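원목 집성 상판 오일 마감과 관리 방법

작업실에서 쓰는 테이블은 대부분 밝은 색 집성목 상판이다. 처음 들여온 지 몇 년 지나니 표면이 거칠어지고 컵 자국이 남아서 지난 5월에 전부 다시 마감했다. 그때 한 순서를 정리해 둔다. 바니시나 우레탄이 올라간 상판에는 맞지 않고, 오일 마감이거나 무도장인 상판에만 해당한다.

준비물
- 사포 120방, 180방, 240방
- 샌딩 블록 또는 원형 샌더
- 목재용 하드 오일 (나는 Skeveto 무색을 썼다)
- 보풀 없는 면 헝겊 여러 장
- 진공청소기, 마스크, 니트릴 장갑

1. 상판 상태 확인
물을 몇 방울 떨어뜨려 본다. 방울이 맺혀 있으면 기존 마감이 아직 살아 있는 것이고, 금방 스며들어 색이 진해지면 다시 칠할 때가 됐다. 창가 쪽과 자주 손이 닿는 앞쪽은 따로 확인한다. 같은 상판이라도 자리마다 다르다.

2. 나뭇결 방향 보기
집성목은 좁은 판재를 나란히 붙인 것이라 결이 대체로 한 방향으로 간다. 사포질도 오일도 이 방향을 따른다. 결을 가로질러 문지르면 오일을 먹인 뒤에 가는 줄이 그대로 드러난다.

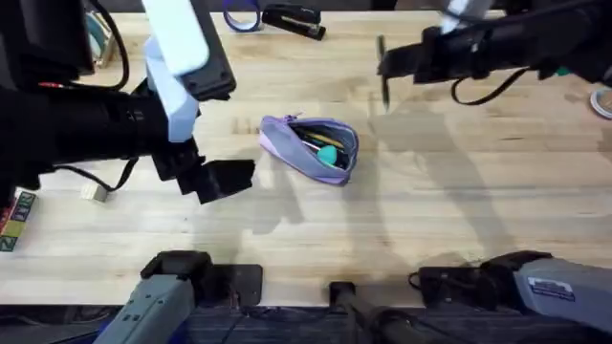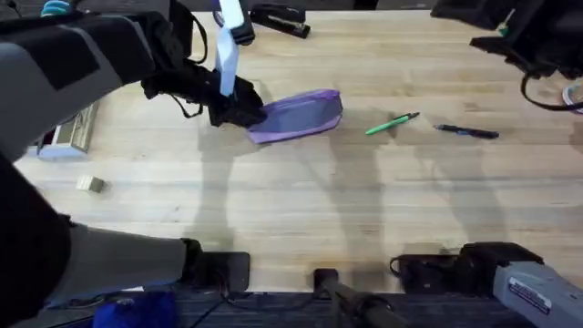 두 사진 모두 결이 가로로 길게 이어지는 밝은 색 상판이다.

3. 사포질
120방으로 얼룩과 긁힌 자리를 먼저 잡고 180방, 240방 순서로 올린다. 얼룩이 있는 곳만 깊게 갈면 그 자리가 움푹해지니 주변까지 넓게 민다. 모서리는 샌더를 대지 말고 손으로 두세 번만 쓸어 준다. Ifeanyi Abubakar 씨는 400방까지 올리라고 했는데, 해 보니 오일이 덜 먹어서 나는 240방에서 멈춘다.

4. 먼지 제거
청소기로 빨아들인 다음 살짝 적신 헝겊으로 닦고 완전히 말린다. 물기를 머금고 결이 일어서면 240방으로 가볍게 한 번 더 민다.

5. 오일 바르기
헝겊에 덜어 얇게 펴 바르고 15분쯤 둔다. 겉에 남은 오일은 마른 헝겊으로 남김없이 닦아 낸다. 남겨 두면 끈적한 막이 생기고, 그 막은 다시 갈아 내야 한다. 16시간 뒤에 같은 방법으로 한 번 더 바른다. 마구리면은 오일을 많이 먹으니 세 번 바른다.

6. 헝겊 처리
오일 묻은 헝겊을 뭉쳐 두면 저절로 불이 붙을 수 있다. 물에 충분히 적셔 뚜껑 있는 금속 통에 넣거나, 바깥에 한 장씩 펴서 완전히 말린 뒤 버린다.

7. 사용 시작
가벼운 물건은 이틀 뒤부터 올려도 된다. 물걸레질은 일주일 동안 하지 않는다. 평소에는 마른 헝겊으로 닦고, 세제를 쓸 때는 중성으로 묽게 탄다.

비용
오일은 725ml 한 통이면 우리 테이블 두 개를 칠하고 조금 남았다. 사포는 장당 최대 4000원까지 하는 것도 있지만 묶음으로 사면 훨씬 싸다.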